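Getting Passengers Off in Time: A Study of Muster Announcements on a River Ferry
Final project report, Transport Safety module
Group 6: Nisreen Tannous, Anas Hourani, Dima Harb
Supervisor: Issa Atallah
November 26, 2018

1. Background

The ferry Burell crosses the estuary between Mansour and Winov and is licensed to carry up to 900 passengers. In March the ship lost power in one engine on an evening crossing and was towed back to Winov. There were no injuries, but the operator's own review found that many passengers did not go to their muster stations when told to. Some went down to the car deck to fetch bags. Others stayed in the cafe.

Our project asked why this happened. We did not look at the engine fault, which was dealt with in a separate technical report.

2. What we did

The operator allowed us to hand out a one-page questionnaire on weekday crossings. We got 843 back, and left out the ones where only the first page of boxes was filled in or where the handwriting could not be read. That left us with more than 500, which was enough for the comparisons we had planned.

The questionnaire asked whether the passenger had heard the safety announcement after departure, whether they could say which muster station was theirs, and where they would go first if the alarm sounded. We also asked how often they travelled on the route.

Widad Awwad, the ship's safety officer, let two of us watch a crew drill. We took notes from the upper lounge and from the stairs on the port side. 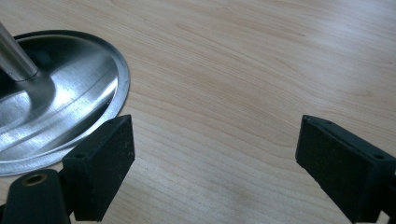 The answers were typed into a spreadsheet by two people separately and then compared. Where the two versions differed we went back to the paper. Most of the differences were in the question on where people would go first, as passengers often wrote two places. We kept the first one written.

3. Results

Regular passengers were less likely to have listened to the announcement than people on their first trip. This was the clearest result in the survey. Several regular passengers wrote that they knew it by heart, but many of them then named the wrong muster station.

Passengers in the forward lounge could hear the announcement better than those in the cafe. During the drill we found the same thing. The speaker nearest the cafe counter was hard to make out over the coffee machine and the television, and one crew member had to repeat the message by voice.

A common answer to the last question was "back to my car". Drivers gave this answer far more often than foot passengers. The sign telling drivers not to return to the car deck is on the inside of the stair door, so it is only seen on the way up - and most people have bags in their hands at that point.

4. Problems with the study

We only travelled on weekdays, so families and tourists are under-represented. The questionnaire was in one language. We also changed the order of the questions after the first day, and those early forms may not be fully comparable with the rest.

5. Suggestions

The television in the cafe should be muted while the announcement is played. A second sign about the car deck should be put on the lounge side of the door. We also suggest printing the muster station on the ticket, and the ticketing firm, Minex, told us this could be done with the printers already in use.

Dima Harb will pass a copy of the full tables to the operator. The blank questionnaire is in Appendix A and the drill notes are in Appendix B.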